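那一下“咔”的声音：听海德隆德和布拉沃讲一条拆机线上的故障
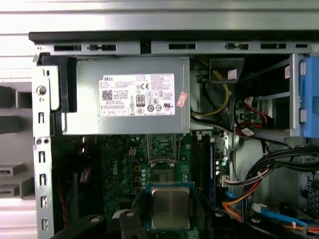
格雷克布里奇（Grekbridge），六月

去格莱恩（Geline）的翻新车间之前，我在电话里跟约尔迪斯·海德隆德（Hjørdis Hedlund）聊过两回，她两回都提到同一个声音。“咔，很轻的一下，”她说，“您要是坐在食堂里，肯定听不见。可是站在那个工位旁边的人，到现在一闭眼还能听见。”等我真到了车间，跟她并排站在工作台前，她又用指甲在台面上敲了敲，想给我学一学，敲了几次都不满意，摇摇头说还要再脆一点儿。

格莱恩这间车间做的事情，说起来很家常：单位淘汰下来的台式机送到这儿，能修的修，能拆的拆，处理器、内存、硬盘各归各的箱子。我去的那个上午，台上正躺着一台敞开的戴尔机箱，侧板已经卸了，电源的标签朝着外头，下面是一块绿色主板，处理器的压框翘着，金属顶盖露在外面。海德隆德说，我要是想弄明白那次故障，最好先盯着这个地方看一会儿，看看线有多乱，看看留给夹爪的空当有多小。

我老老实实看了一会儿。确实乱。黄的黑的线从电源旁边弯下来，红的黑的数据线绕进硬盘架，还有一根亮蓝色的，斜着往右下方走。对一双人手来说，这些都算不上什么，拨开就是了。可干这活的主角是一条机械臂，车间里的人管它叫“坦纳”（Tanner），这原本是整个工位的项目名，叫着叫着就成了它的名字。

“它手腕上有一台小相机，还有一个力传感器，”海德隆德说，“相机告诉它东西在哪儿，传感器告诉它碰着了没有，碰得重不重。取处理器这一步，最后那一小段，它基本上是靠摸的。您想，从相机里看下去，顶盖是亮的，反光，灯一晃，位置就飘。所以我们让相机把它带到附近，剩下的慢慢往下探，感觉到轻轻一顶，就停，就夹，就提起来。这个办法我们用了很久，一直很顺，顺到大家都有点儿不太去想它了。”

她讲到这里停下来，去给我倒咖啡，倒完又回来补了一句：“最后这半句，您可以写进去。”

出事的时候是傍晚，临近交班。在工位上的是阿古斯蒂娜·布拉沃（Agustina Bravo），她干这一行比海德隆德还早，原先在普洛斯特伍德（Plostwood）那边的仓库做手工拆机，后来格莱恩上了机械臂，她就跟着过来了。她坐在我们对面，一边听海德隆德讲，一边剥一只橘子，剥得很仔细，白丝都要撕干净。轮到她讲的时候，她先把橘子分了我一半。

“那台机器的线特别硬，”布拉沃说，“有一束黑的老往插座那边弹。坦纳下去两次，两次都自己停住退回来了，报的是‘有遮挡’。这个我不怪它，遮挡了就该退嘛。可是眼看要交班，架子上还剩着好几台，我就进了辅助模式。”

辅助模式是这个工位自己的一个土名字。按海德隆德的解释，平时有人靠近，台边的扫描器就会让机械臂停住；辅助模式下，手臂降到很慢的速度，扫描器只管台子外圈，操作员可以伸一只手进去帮忙扶线、扶板子，另一只手按着台边的使能按钮，松手就停。当初做风险评估的时候，他们认定这样够安全，理由有两条，一条是慢，另一条是力。只要接触力超过设定的数，控制器立刻停臂。

“您听出问题在哪儿了吗？”海德隆德问我。我说我没听出来。她很宽厚地笑了笑，说当时他们也没听出来。

布拉沃那天用左手把那束线往内存插槽那边拢，右手按着按钮。坦纳从上面慢慢下来。“它平时到那个高度，会有一个小小的犹豫，”她说，“我不知道你们工程师管那个叫什么，我管它叫犹豫。它碰到了，就顿一下，像一个人拿脚尖试水。我等着它顿那一下，它没有顿，接着往下走。”

“然后就是那一声。”海德隆德说。

“然后就是那一声。”布拉沃说，“我把右手松开了。我跟你说，我都没有想，手自己就松开了。臂停了。我低头一看，夹爪的一个指尖压在处理器边上，另一个指尖，就在我左手食指旁边。它蹭着我的手套，手套上有一道白印子。手没事，一点儿皮都没破。我把手抽出来，站了一会儿，然后去按了急停，虽然它已经停了，我还是想按一下。”

我问她怕不怕。她想了想，说当时不怕，回家路上才怕，在公交车上腿软，坐过了一站。

海德隆德是从办公室里跑出来的。她说她到的时候，布拉沃已经把工位断了电，挂了牌，在本子上写好了时间，字迹比平常还端正。“我先看她的手，再看机器，”海德隆德说，“我希望我以后每次都记得是这个顺序。”机器那边，主板被压得往下弯了，处理器歪在插座里，底下的触针倒了一片，那块板子算是报废。夹爪的一个指头也弯了。从日志里看，坦纳在碰到顶盖以后，又往下走了7毫米。

“7毫米听起来很少，”她说，把拇指和食指比出一道缝给我看，“可是您在这个机箱里找找，哪里有7毫米是可以随便给它走的？”

接下来的这一段，海德隆德讲得非常详细，中间还画了两张图。我尽量拣着写，漏掉的地方算我的。

他们第一个怀疑的是相机，以为是反光骗了它，把高度认错了。查下来，相机没有问题，它给的位置和后来实测的位置对得上。第二个怀疑的是夹爪的指头，因为那副指头刚换过，比旧的一副长出一点儿，要是参数没改，下探的深度就会差出去。参数也改过，改得也对。“查到这里我其实有点儿慌，”她说，“两个好解释都没有了，剩下的就是我不愿意去看的地方。”

她不愿意去看的地方是力的曲线。日志里，那条曲线从坦纳开始下探起就是平的，平得像拿尺子画的：2牛顿，2牛顿，2牛顿，一直到布拉沃松手。触发停臂的门槛比这高，所以控制器眼里天下太平，手臂轻轻地搭着什么东西，还没碰到该碰的，那就接着往下走好了。

“真正的力从来不会那么平，”海德隆德说，“哪怕它悬在空中什么都不碰，读数也会抖，车间里有叉车开过去它都要抖一抖。我看见那条直线，后脖子就凉了。我知道它在那段时间里什么也没感觉到，可它自己以为感觉到了。”

她又往前翻，翻到未经处理的原始数据，看见的是一长串999。

说到这个数字，布拉沃笑了起来，说现在车间里谁把事情办砸了，别人就冲他喊“九九九”。海德隆德倒没有笑，她把来龙去脉给我讲了一遍。手腕上的那个传感器，在没有有效读数的时候，接口程序会往外送一个999，意思是“别信我，我这会儿没有数”。这个约定写在接口程序的说明里，写程序的人是知道的。后来为了去掉毛刺，又有人在中间加了一层滤波，凡是大得离谱的数，一律当成干扰丢掉，沿用上一个正常的数。这一层也有道理，毛刺确实存在，不去掉的话坦纳会一惊一乍，走两步停一步。

“两个人各写各的，都写得很认真，”她说，“其中一个人是我。加滤波的那个是我。”

于是999到了滤波那一层，就被当作毛刺扔掉，换上了最后一个好数，那个好数恰好是2。传感器在喊自己没有数，喊了一遍又一遍，每喊一遍就被捂一次嘴，后面的控制器听见的始终是一句“一切正常”。

至于传感器为什么会没有数，原因倒是朴素得很。沿着手臂走的那根信号线，在手腕附近有个接头，换指头的时候要把旁边的护罩拆下来再装回去，装回去以后，护罩的一个角正好别着那根线。手臂在大多数姿势下没有影响，偏偏伸进机箱深处、手腕拧过去的那个角度，接头会被拽松一点儿。那天线束又硬，坦纳试着下探了两次，每回都要拧手腕，把它越拽越松。

“指头是我换的，”布拉沃把最后一瓣橘子放进嘴里，慢慢地说，“护罩也是我装的。我装的时候觉得有点儿紧，还用手掌拍了一下。这个我也写在本子上了。”

我注意到她们两个说到自己那一份的时候，口气差不多，都很平，像在说今天谁去拿的快递。我把这个感觉讲给她们听，布拉沃说，也不是一开始就这样的，头几天谁都不好受。海德隆德给她打电话，说滤波是自己加的，责任在自己；她说护罩是自己装的，责任在自己。两个人在电话里客气了半天，最后布拉沃的女儿在旁边听不下去，说你们俩能不能先吃饭。

我问海德隆德，超时保护呢？我虽然外行，也听说过机器往往有个时限，过了时限没等到该等的信号就会停。她点点头，说有，下探这一步给的时限是5秒。问题在于，手臂走得那么慢，从它碰上顶盖到压弯主板，用不着5秒。“时限是为了防它傻站着不动，当初压根没打算拿它来防它走得太远，”她说，“我们以前总说辅助模式慢，慢就安全，可是慢的意思是给人留时间。要是人的那根指头正好垫在中间，又正在看别的地方，留出来的时间就不一定用得上。”

那为什么没有给下探的深度设一个底呢？我又问。她叹了口气，说这个问题安全部门也问过，她母亲也问过。底是有的，设得太松。送来的机箱什么型号都有，主板离台面的高度各不相同，他们不想每一种都单独设，就取了一个宽宽的数，全都装得下。力传感器好的时候，这个宽数永远用不上，所以也就没有谁再去碰它。

工位停了很久。这期间的活，布拉沃带着两个同事全用手干，干得比平时还快，她讲到这儿颇有一点儿得意。“手知道线会往哪儿弹，”她说，“你还没拨，它就知道了。”不过她马上又说，手干多了腕子疼，她在普洛斯特伍德那几年，冬天腕子要缠着护带睡觉，所以她是盼着坦纳回来的，盼一个好好的坦纳回来。

改动的事，海德隆德带我一样一样去看。最要紧的一样，我隔着屏幕只看见一个小绿点：传感器有没有有效读数，现在单独走一路信号，绕过滤波，直接进停臂的回路。没有数就停，不许拿旧数顶替。滤波还留着，只管真正的毛刺。另外加了一条专门盯“太平了”的检查，力的读数要是老不抖，也停。“这一条是布拉沃想出来的，”海德隆德说，“她的原话是，一个活人坐在那儿，怎么可能一动不动，你总得去推推他吧。”

下探的底也收紧了。相机先量出处理器顶盖的高度，坦纳只准往下再走很小的一段，走完还没碰着，就退回来喊人。这样一来退回来的次数变多了，生产那边抱怨过几句。海德隆德说抱怨她都收着，贴在公告板上，没有改。

信号线换了走法，从手臂另一侧绕，离护罩远远的。换完指头，得先让坦纳空着手，把手腕拧到最别扭的那几个姿势，每个姿势都确认传感器有数，再用一块软垫试着碰一碰，力的曲线有起有落，才算换好。我请布拉沃给我演示这一段。手臂在软垫上轻轻一点，果然顿了一下，就是她说的那个犹豫。她抬起下巴朝它点了点，没说话。

辅助模式取消了。这一条她们争得最久。布拉沃起先是反对的，她说没有辅助模式，碰上硬线束就只能停臂、进去理线、退出来、再启动，一台机器要多花好些工夫，到头来大家嫌麻烦，又会想出别的歪招。海德隆德承认这话有道理。后来她们折中出一个办法，工位旁边多了一个小架子，机箱上台之前先在架子上把线理好，用几个塑料夹子固定在硬盘架那一头，离插座远一点儿，再送过去。碰到实在理不顺的，直接拿去手工台。“手不进去，”海德隆德说，“有手臂在动，就没有手在里面。这条规矩简单，新来的人听一遍就会。”

“塑料夹子是我从家里拿的，”布拉沃插了一句，“晾袜子的。后来公司买了，没有我那种好使。”

我在车间里又待了一阵子，看她理线。她理线的时候嘴里会小声念叨，跟线说话，过来，你过来，别往那边去。海德隆德站在旁边，隔一会儿就看一眼屏幕上的力曲线，那条线细细密密地抖着，像一条很浅的水。她说她现在添了个毛病，回家看见什么东西太平静了都不放心，冰箱不响她要过去听一听，猫睡得太沉她要过去摸一摸。猫对此很有意见。

我问她，这件事有没有跟别的厂讲过。她说讲过几次，在本地的一个小交流会上，还给普洛斯特伍德那边写过一份说明，因为那边也打算上一个类似的工位。听的人最常问的是那块主板值多少钱。她每次都先回答手套的事。那只手套她留下来了，装在透明袋子里，挂在程序员的座位后面，白印子还看得清。起初有人觉得挂这个有点儿瘆人，想收到柜子里去，布拉沃不同意，说那是她的手套，她愿意挂着。

“我不希望大家看了它以后怕坦纳，”布拉沃跟我解释，“它没什么好怕的，它就是那天摸不着东西了，又没人告诉它。我希望写程序的人回头看见它，想一想999是什么意思。凡是有这种暗号的地方，都去翻一翻，问一问，谁在听，听的人知不知道这是暗号。”

海德隆德说她们真的去翻了，翻出来好几处。有一处在温度记录里，也是拿一个怪数表示没有读数，倒没惹出过什么事，只是让某张报表上的平均温度高得能烤面包，一直没有人看那张报表。还有一处在称重台上。她讲这些的时候有点儿不好意思，又有点儿高兴，像收拾屋子的人从沙发底下扫出一堆硬币。

中午我们在食堂吃的汤和黑面包。两个人又为一件小事争起来，争的是那天坦纳到底算不算“犯错”。布拉沃坚持说它没错，它按听到的话办事；海德隆德说在事故表上总得勾一栏，她勾的是“设计”。布拉沃说那一栏旁边应该再加一栏，叫“拍了一下”，以后谁装东西觉得紧，又拿手掌拍进去的，都去勾那一栏。海德隆德真的把这句话记在了餐巾纸上，折起来放进口袋，说下午去问问表格能不能改。

下午我走的时候，架子上又送来一批机箱，布拉沃正弯着腰挨个看里面的线，把线硬的挑出来往左边放。她头也不抬地冲我摆摆手，让我把橘子带上，门口那一袋都是，拿几个路上吃。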